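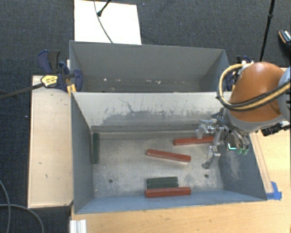
Slide 1. Two-bin cell, gripper over the near bin, red and green blocks.

Budgeting for a picking cell: speaker notes
Noboru Tamura, Holtham
June 2019

Talk runs 20 minutes plus questions. Leave slide 1 up while people sit down.

Opening. The subject is money and lead time. Grasp planning was covered in the morning session and I will not repeat it. The audience is people who have to put a number in a plan before they know what the cell will do all day.

Point to the bins first, then the arm. Most first-time budgets have one line for the arm, one for the gripper, and a line called "misc." Misc. is where our plan went wrong. On the slide, misc. is the bins, the clamps, the table, the tape, the hose and cable on the arm, and whatever is running across the carpet.

Slide 2. Four cost groups
Arm and controller. Quoted, fixed price, easy.
End effector. Quoted, but spares are extra. See slide 4.
Fixturing and work surface. Usually not quoted at all.
Labor. Usually charged to somebody else's budget, which makes the cell look cheap until the next one is requested.

Say that the first two groups are where purchasing will want to negotiate. The last two are where the overrun comes from. Our own overrun on the first cell was almost entirely labor.

Slide 3. Arm
We took quotes from Olar and Birance. Reach and payload were close enough that neither decided it. Decision was made on controller interface and on service terms. Ask for the service terms in writing before the purchase order goes out. Ask who pays freight on a return. Birance quoted freight separately and the first comparison sheet missed it.

Payload: subtract the gripper, the adapter plate, and any hose and cable the wrist has to drag. A multi-fingered hand is heavy compared with a suction cup. Do the subtraction before comparing models.

Cable dress is a purchase item. Look at the yellow hose and the black cabling on the slide, and the size of the loop. That loop needs clear space on the side it swings through, and the space has to be on the floor plan. Allow $440 per arm for hose, sleeve and strain relief.

Slide 4. Gripper and spares
Fingertips are consumables. Budget them per quarter, as you would gloves. We stock 10 and reorder at half. The Soylu hand has a lead time long enough that a cell with no spare finger is a cell that is down. Buy the second finger set on the original order — the discount does not apply later.

(If asked about suction: it is cheaper, and it is the right choice for flat cartons. Our parts are blocks and odd castings, mixed.)

Slide 5. Bins and fixturing
Back to slide 1 for a moment. Plain metal bins. Point out the scuffing on the divider wall and the scratches on the floor of the near one. Bins wear, and worn metal looks different to a vision system than new metal does. Price replacements, or price the time to retune. We do the second.

Clamps are cheap and adjustable. For a development cell I would keep clamps and a wooden table. For production, price a welded frame and dowel pins. Do not mix the two in one estimate.

Slide 6. Labor and acceptance
Acceptance test is 2000 picks on the real part mix. Put it in the schedule with a named operator. Blocks are fine for commissioning but do not accept a cell on blocks. Integration took us over six weeks, against three in the plan. Use the longer figure.

Slide 7. Calendar
Quotes closed before the fiscal year turns. Arm delivery in August. Table, power and air must be ready before the arm lands, or the warranty clock runs while it sits in a crate. Check whether the clock starts at shipment or at power-on. Olar and Birance differ here.

Slide 8. Template
Spreadsheet has one tab per cost group and a tab for spares. Contingency is a separate row — please leave it separate, reviewers will find it anyway. Fill in labor hours before hardware prices.

Skip slide 9 if short on time. It is the lease comparison and the handout has the same table.

Questions. Likely ones: used arms (yes for development, get the controller version first), shared cells (budget a changeover kit), who owns the spares cabinet (settle this before the order).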